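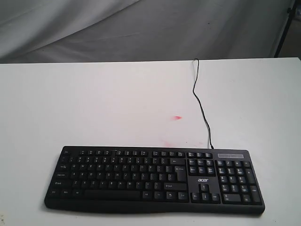 *By Marlene Ostby*

Well, the cookbook is coming along, and since so many of you have stopped me in the grocery store to ask, I thought I'd use my space this month to tell you where things stand and also to beg a little.

For those who are new in Fluvton (welcome! we're glad you're here), the old cookbook was put out by the Kiiskinen Hall in 2000 with a yellow cover and a plastic comb binding that lets go of its pages one at a time. Mine lost the whole pie section years ago and I have been making my crust from memory ever since, with mixed results. There are 193 recipes in it. We want every one of them in the new edition, plus whatever you've been bringing to potlucks lately, and if everything I've been promised shows up we'll end up with nearly 300.

The typing is the slow part. I do mine in the evening after the supper dishes, and I'd forgotten how much there is to decide when you copy out a recipe somebody else wrote. The old book says "oleo" in one place and "margarine" in another and just "shortening, size of an egg" in a third. Do you fix that? I started out fixing everything and then went back and put most of it the way it was. "Size of an egg" is a perfectly good measurement if you have ever held an egg. What I have been adding is pan sizes, which our mothers apparently felt were none of our business, and oven temperatures wherever the book only says "moderate." I've been using 350 for those unless somebody who makes the dish tells me otherwise, so please do tell me otherwise.

Then there are the real mysteries. The rhubarb torte on page 41 has you beat the egg whites until stiff and then never mentions them again. I've tried them on top as a meringue and I've tried them folded into the filling, and on top was much better, though it wept a bit by the next morning. If your family makes this one, I would love to know where the whites are supposed to go! The same with the Kendau Lake fish chowder, which calls for "2 cans" and does not say of what. Milk would be my guess, but I've heard a good argument for corn, and my neighbor across the road is sure it's potatoes.

I also want to say something about the duplicates, because a couple of people have been worried theirs would be cut. It won't be. We have five versions of scalloped corn in hand and I've read all five very closely, and they are five different dishes. One has crackers, one has crackers and cheese, one has no egg at all, and so on down the line. They will all go in, one after another, and you can fight about it at home. (I will admit that I cooked three of them in one week and my household has asked me to move on to desserts.)

What we are short on is vegetables that aren't corn. We're short on breads too, and on anything for a small household. The old book assumes that you are feeding a threshing crew, and a good many of us are cooking for one or two these days. If you've worked out how to cut down a hotdish so you're not eating it until the end of the month, send that along with your notes. I'd also like more of the plain everyday food - the soup you make when there's a ham bone, the pancakes, the thing you do with leftover rice. People tend to send their fancy recipe, and I understand that, but the pages that are stained in my old copy are the plain ones.

When you write yours down, please put:

- what you call it, even if the name makes no sense to anybody else
- everything that goes in, in the order you use it
- the pan and the oven temperature
- your name the way you want it printed, and who you got the recipe from if you remember

Handwriting is fine. The backs of envelopes are fine too, I've had several. You can leave them in the coffee can by the coat rack at Kiiskinen Hall, or drop them through the mail slot at Inangate Hardware, where they've been kind enough to keep a folder behind the counter. If you're giving us an original card, write "return" on it and I'll get it back to you myself. I know what those cards mean to people and I keep them in a cake tin, away from the stove.

I'd like to have everything by the end of October so the books are back from the printer in time for the December bake sale. I'll be at the hall most mornings until ten if you'd like to sit down and talk yours through with me, and there will be coffee, and very likely another rhubarb torte that needs an opinion.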